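Getting Valto ready for another season of hangers

1/4/25

I promised back in October that I'd write up how we look after Valto, our two-armed laundry robot, and then Lelent ate my whole winter. Sorry! The grippers have now done over 2000 hangs, so they were due for a proper going-over. I wiped the black fingers, snugged up four screws on each wrist and ran the slow grip check with something yellow and a wooden hanger - bright cloth makes a bad pinch so much easier to spot. 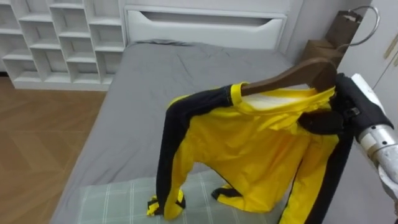
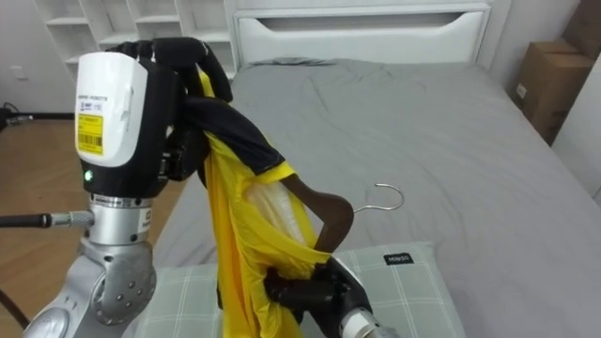
What I check at the wrist

Cables first, always. I run a thumb along each one and feel for stiff spots, then make sure the connector is seated before I touch any settings. I keep grip force at 32 in the Rostgate software for thin cloth (please write yours down somewhere, I lost mine once and sulked all evening). Next up is the shoulder joint, and I've already put the kettle on.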